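Speaker notes, Flustville meetup, the May session
Talk: Teaching a gripper when to quit

(Water. Clicker. Say thanks to Santeri Lahtinen for the invite before anything else, I forgot last time and felt awful.)

Slide 1, title

Hi everybody! So I'm going to talk about giving up. We spend a lot of time in this field on getting a robot to grab a thing, and I've spent the better part of a year on getting one to stop grabbing a thing, back off, and have another go. I think it's been the most useful year I've had in the lab, and I'd like to talk a few of you into trying it.

The project is called Endness. (Pause for the groan. I know. It was a placeholder and then it was on the poster.)

Slide 2, the problem

Quick show of hands: who has watched a policy close on thin air, and then carry that thin air very carefully all the way to the bin? Right. Most of you.

What happens in a plain imitation setup is that the demos are too good. People who teleoperate get smooth after a while. They stop missing. So the policy has hardly ever seen a miss, and when it makes one of its own it has no idea where it is. It keeps playing the rest of the song. We had one early run where the arm missed a can, did the whole transfer, opened over the drop spot and went home, all of it beautifully timed.

Slide 3, what we did

We collected 4000 demos on purpose-built shelf tasks. In part of them we asked the operator to start from a bad pose: too high, too far to one side, fingers at the wrong angle. Then they recovered and finished. Those are the "messy" demos, and I'll call them that all the way through, so please hold on to the word.

Then we added a small head on the policy that we call Cinard. All it does is put out one number, which is how likely it thinks the current attempt is to work out. If that number stays low for 7 control steps in a row, the arm opens, backs up along the path it came in on, and tries again from a new approach.

Backing up along the same path matters more than I expected. Our first version just lifted straight up, and with stacked things on a shelf, straight up is where your neighbors get knocked over. (Do the hand motion here. People like the hand motion.)

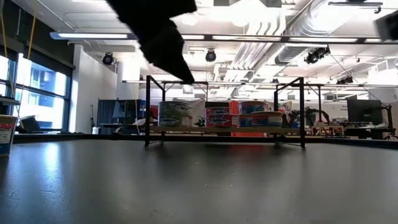 Why not just train on more good demos?
We tried that first, and the curve went flat early. Extra clean demos made the good attempts prettier and did very little for the bad ones, so the money was better spent on recoveries.

Slide 5, why cans

I get asked about the cans a lot. Cans are a nice mean test. They're round, so a finger that's a little off center pushes the can away before it closes. They stack, so there's a second object you can ruin. And anyone can pick up more at the grocery store on the way in, which I can't say for the fancy test objects we ordered.

Slide 6, the result

Okay, numbers. We ran 180 test trials, same task list for every method, with the start layouts drawn ahead of time so I couldn't play favorites. The full method finished 82 percent of them. (Let them read the bar chart. Count to three in your head. Don't talk over it!)

The part I want people to look at is the bar on the right, though. That's the version with messy demos but without the Cinard head. It does better than the clean baseline, by a gap you can see from the back row, and it costs you nothing at all in new code. If you go home tonight and do only one piece of this, do that piece. Ask your operators to start badly.

Slide 7, where it breaks

I promised Santeri I'd be straight about this one. Two failures keep coming up.

First, dithering. The arm backs off, comes in, loses faith, backs off again. We cap the retries now, but a cap is a patch and I'd love a better idea. If you have one, find me at the break, I'll buy the coffee.

Second, the score is too proud when the fingers hide the object. The view gets blocked right at the moment you'd most like to know what's going on. We're adding finger touch readings next, and the first plots look promising, but I'm not showing them because I've been burned before.

Slide 8, the Wieser comparison

(Skip if running long.) We also tried the Wieser trigger, which watches motor effort in place of the camera view. It's quick and simple and it catches a jammed finger sooner than ours does. It misses the empty close, though, at least the way we tuned it. A mix of the two is the obvious next step and a student could have it going over a summer.

Slide 9, wrap

Code link is on the slide, and so is the sheet of instructions we gave the operators. Please take the sheet even if you don't want the code. It's a page long, and it took us far more arguing than the network did.

(Leave this slide up for questions. If someone asks about speed: retries do make the average trial longer, chart is in the backup slides, second one in.)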